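Protokoll vom Mai-Treffen der Hausgemeinschaft Gollik

Geschrieben von mir, Cadi Mathias, weil ich beim letzten Mal zu laut über das alte Protokoll gelästert habe. Angefangen haben wir um 19 Uhr, also eher um Viertel nach, denn im Gemeinschaftsraum fehlten mal wieder Stühle.

1. Altes Protokoll
Ohne Änderungen angenommen. Im Punkt "Fahrradkeller" steht zwar immer noch "Fahrradkeler", das lassen wir jetzt einfach so.

2. Kassenstand
Auf dem Hauskonto liegen 3.535 Euro. Davon geht noch die Rechnung von Zusora für die Dachrinne ab, das sind 346 Euro. Ich hatte ehrlich gesagt mit mehr gerechnet und war ganz erleichtert. Der zweite Stock wollte wissen, ob die Rinne über dem Hintereingang auch dabei war: ja, war sie, tropft aber trotzdem. Ich rufe dort noch mal an.

3. Hof und Beete
Lange Diskussion! Der Flieder bleibt, da waren sich alle einig, aber die Hecke zur Firma Parry hin muss runter auf Schulterhöhe. Auf wessen Schulterhöhe, haben wir dann auch noch geklärt (die von Erdgeschoss links). Für Erde, Kompost und zwei neue Regentonnen rechnen wir mit etwa 384 Euro. Beschlossen bei einer Enthaltung. Tomaten darf weiterhin jeder pflanzen, nur bitte nicht wieder direkt vor dem Kellerfenster.

4. Gemeinschaftsraum
Der Raum wird viel mehr genutzt als letztes Jahr, das finde ich richtig schön. Nur die Ordnung, na ja. Wer Spiele ausleiht, trägt sich bitte in die Liste ein, und Geschirr kommt gespült zurück in die Küche. Zum Thema Schreibtisch: Wir wollen in Zukunft nur noch Schreibkram darin haben und keine Fundsachen mehr. Die kommen ab sofort in die Kiste im Flur und werden nach drei Monaten verschenkt.

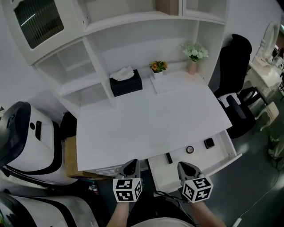
Zu TOP 4: weißer Schreibtisch mit Regalaufsatz, Schublade offen

Den Schlüssel für den Raum gibt es weiterhin bei mir, am besten abends klingeln. Ein zweiter Schlüssel wird nachgemacht, den bekommt das Dachgeschoss.

5. Sommerfest
Machen wir! Grill ist da, Bänke leihen wir wieder bei Tillik aus. Salatliste hängt ab nächster Woche im Treppenhaus, und bitte, bitte nicht wieder fünfmal Nudelsalat. Um die Musik kümmert sich der erste Stock, ab 22 Uhr dann leise.

6. Verschiedenes
Das Licht im Keller geht zu schnell aus, ich frage nach, ob man die Zeitschaltuhr verstellen kann. Der Kinderwagen unter der Treppe darf stehen bleiben, die drei Autoreifen daneben nicht.

Schluss war um 20:50 Uhr. Das nächste Treffen mache ich per Aushang bekannt.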